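# Looking after the packet cell: Hamdia Abera on two arms and one table

Hamdia Abera has kept the packet cell at Zusteo's Clamham workshop running since July. It has two arms facing each other across a table, and the task is picking soft food packets. She talked to Yara Hijazi about what the upkeep involves.

Most of her time goes into the frame the arms are fixed to, she said. "People ask about the motors. The motors are fine. What moves is everything you tightened by hand." The rails are clamped to the tabletop, and the clamps work loose as the arms start and stop. She checks them before the first run of the morning and again after lunch. She does it with a short hex key and doesn't use a power driver on them. An earlier technician did, and one thread in the far rail had to be recut.

The table is wood. Abera was asked if she would prefer metal.

"For flatness, yes. Wood moves with the weather. But I can put a clamp anywhere I like, and when a finger comes down too hard it marks the table and the finger survives. I'd keep the wood."

The fingers are still what she replaces most. A pair is changed after 500 picks or when the tips stop meeting, whichever comes first. To check, she closes the gripper on a strip of paper and pulls. If the paper slides out from one side, the pair comes off. Changing both takes her 10 minutes, and then the closed position has to be set again in the software. "Manuela skipped that once. The gripper thought it was holding something all afternoon."

Manuela Fabbri, who works on the control side, confirmed this and said the software now asks for the closed position before it will start.

Homing is done one arm at a time. Abera folds the right arm back over its base first, homes the left, then swaps. The two share the middle of the table, and the software limit that keeps them apart only works once both arms know where they are. After a power cut she does the whole thing from the beginning, including the limit test at reduced speed.

Cables were the worst problem in the first weeks. The joint cable on the right arm failed twice near the base, both times at the same bend. Fadi Fakhoury found that a tie had been pulled too tight. "We cut the tie off and left more slack," Abera said. "It looks untidy. It hasn't failed since." She keeps 2 spares, ordered through Najjar, and tests each one before it goes in the drawer.

The packets bring their own trouble. Clear film shines under ceiling lights, and a packet lying partly on top of another has no clean edge for the fingers to get under. 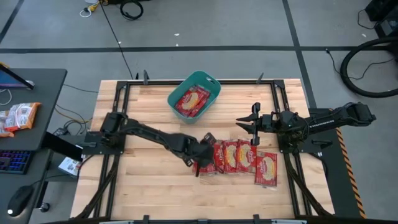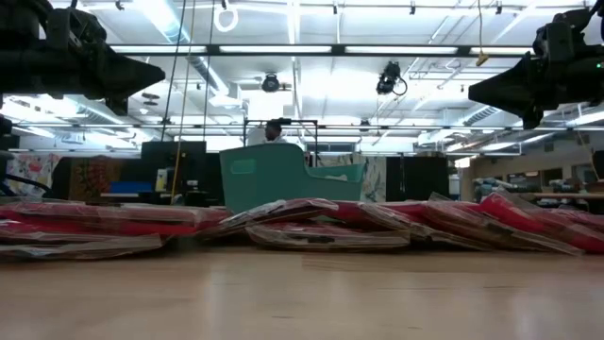 Abera's log has 18 entries for dropped or doubled packets, and she reads through them with Mal-soon Gil before any settings are changed. They try grip height first, then closing speed. Force comes last. "If you raise the force you get a good hour and then a split packet, and you're wiping down the rails."

Asked what she would tell someone taking over the cell, she said to write down the clamp positions before touching any of them, and to keep the paper strips in the same drawer as the fingers. The next job on her list is new pads for the base plates.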